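Der gelbe Lehrling

Wie man zwei Roboterarmen beibringt, ein T-Shirt zusammenzulegen. Ein Werkstattbesuch in Trusholm

15. September 2024

Beim ersten Versuch knülle ich. Anders kann man es nicht nennen. Meine Hände stecken in zwei Griffen, die sich anfühlen wie schwergängige Grillzangen, und was ich mit ihnen tue, machen die beiden Arme auf dem Tisch nach, ohne spürbare Verzögerung und ohne jedes Mitleid. Ich wollte den Saum anheben und habe einen Ärmel erwischt. Dann lasse ich los, wo ich hätte halten sollen, und das Shirt sackt zusammen wie ein Soufflé. »Noch mal«, ruft es von hinten, freundlich. Und ich will sofort noch mal!

Die Werkstatt von Gredis liegt in Trusholm im Erdgeschoss einer ehemaligen Druckerei. Oben wird Software geschrieben, unten wird gefaltet, und zwar fast den ganzen Tag. Das Projekt heißt Jokex, und seine Grundidee ist so einleuchtend, dass man sich fragt, warum man Maschinen so lange anders unterrichtet hat: Ein Mensch führt die Arme fern, der Rechner zeichnet Bewegungen und Kamerabilder auf, und aus vielen solcher Vorführungen lernt ein Modell, die Aufgabe selbst zu erledigen. Programmzeilen für »Ärmel nach innen« schreibt dabei keiner mehr. Man macht es vor.

Ausgerechnet Wäsche! Ein Metallteil liegt da, wo man es hingelegt hat, und sieht beim nächsten Mal genauso aus. Ein T-Shirt dagegen hat jedes Mal eine neue Form. Es rutscht, wirft Falten, klebt an sich selbst, verdeckt seinen eigenen Kragen. Wer je versucht hat, einem Kind am Telefon das Hemdenfalten zu erklären, ahnt, wie schlecht sich dieses Wissen in Worte fassen lässt. Es sitzt in den Fingern, und von dort muss es irgendwie in die Maschine.

Im Team sagt man dazu »Episode«, wie bei einer Serie. Eine Episode beginnt mit einem hingeworfenen Kleidungsstück und endet, wenn es gefaltet ist oder wenn die Person an den Griffen aufgibt. 1393 Episoden sind bis zu meinem Besuch zusammengekommen, die missratenen mitgezählt. Die werden nämlich nicht gelöscht. Ein Shirt, das aus dem Greifer rutscht und dann wieder aufgenommen wird, gilt hier als besonders wertvoll — die Maschine soll ja auch lernen, wie man sich aus einem Schlamassel befreit.

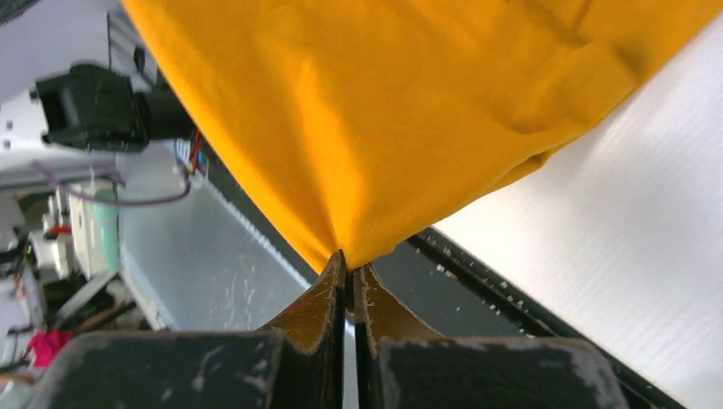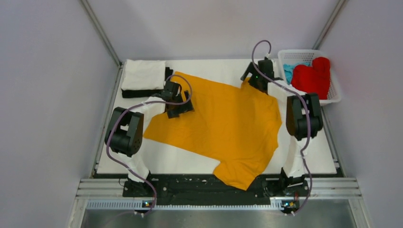 Gelber Stoff, zwei Ansichten: zuerst der Griff aus der Nähe, darunter der Arbeitstisch mit beiden Armen.

Am meisten überrascht mich, wie sehr es auf das Zupacken ankommt. Zwei Backen, mehr hat so ein Arm nicht. Keine Fingerkuppen, kein Daumen, der nachfühlt, ob man eine Lage Stoff erwischt hat oder zwei. Auch die Griffe in meinen Händen verraten mir wenig. Ich muss hinschauen, und das Lernprogramm muss es später ebenfalls. Die Kamera nah am Greifer ist deshalb Gold wert: Auf ihrem Bild sieht man, wie sich der Stoff zwischen den Backen rafft, während der Blick auf den ganzen Tisch zeigt, wo das Shirt überhaupt liegt. Nach einer Weile springe ich mit den Augen zwischen beiden hin und her wie beim Autofahren zwischen Straße und Spiegel.

Geübte Leute arbeiten übrigens langsamer, als man denkt. In meiner zweiten Runde sitzt neben mir eine Kollegin aus dem Team, gelernte Schneiderin, und ihr Tempo hat etwas Meditatives. Kante suchen, zupacken, kurz anheben, schauen, ziehen. Sie hält mit einem Arm fest und streicht mit dem anderen, sie legt ab, bevor sie neu greift. Hektische Korrekturen vermeidet sie, denn auch die würden mitgelernt. Man hat das bei Gredis schon erlebt: Ein früheres Modell hatte sich angewöhnt, vor jedem Griff einmal kurz zu zucken. Die Ursache saß an den Griffen und trank zu viel Kaffee.

Seither gibt es Regeln. Höchstens 20 Minuten am Stück, danach Wechsel. Drei verschiedene Startpositionen für den Stoff, damit sich das Modell nicht auf einen einzigen Wurf verlässt. Und verschiedene Menschen an den Griffen, weil jeder ein wenig anders faltet. Über die Frage, ob die Ärmel vor oder nach dem Längsknick eingeschlagen werden, lässt sich in Trusholm erstaunlich lange und erstaunlich leidenschaftlich diskutieren. Ich bin für vorher, falls es jemanden interessiert.

Dann darf die Maschine allein. Ich nehme die Hände weg, trete einen Schritt zurück und merke, dass ich die Luft anhalte. Der linke Arm fährt los, tastet sich an den Stoff heran, der rechte folgt. Von 10 Anläufen an diesem Nachmittag gelingen sechs, bei einem liegt das Ergebnis ordentlicher als alles, was in meinem Schrank zu finden ist. Bei einem anderen faltet das Gespann sehr sorgfältig einen halben Ärmel und betrachtet die Sache als erledigt. Ich habe beide Male gejubelt.

Im November soll ein zweiter Tisch dazukommen, diesmal in Ham, wo Gredis eine kleine Außenstelle unterhält. Dort will man mit Handtüchern anfangen und sich zu Hemden mit Knopfleiste vorarbeiten, vor denen alle hier hörbar Respekt haben. Spannbettlaken stehen auf keiner Liste. Auf meine Nachfrage wird gelacht, etwas zu lange.

Mein letzter Durchgang vor der Abfahrt ist brauchbar. Ein bisschen schief am Kragen, die linke Seite steht über, aber gefaltet. Er wird gespeichert und bekommt eine Nummer.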